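Statholm are calling 20-14 over Flillia a statement win. Flillia lost their starting quarterback on the second drive in July heat and ran the ball the rest of the way. What statement?

The club says 1688 people came through the gate. I was there. The stand holds 2000 and I had a whole row to put my feet on. 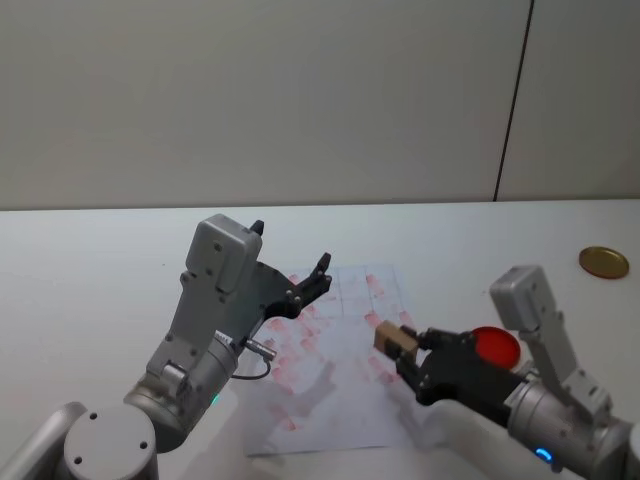

And the 98-yard kick return everyone keeps sharing? Watch the left side. That's a block in the back at midfield, no flag.

Petaria next, away. They run the same defense Rønning used to shut Statholm out in the spring. Wake me if we get a first down.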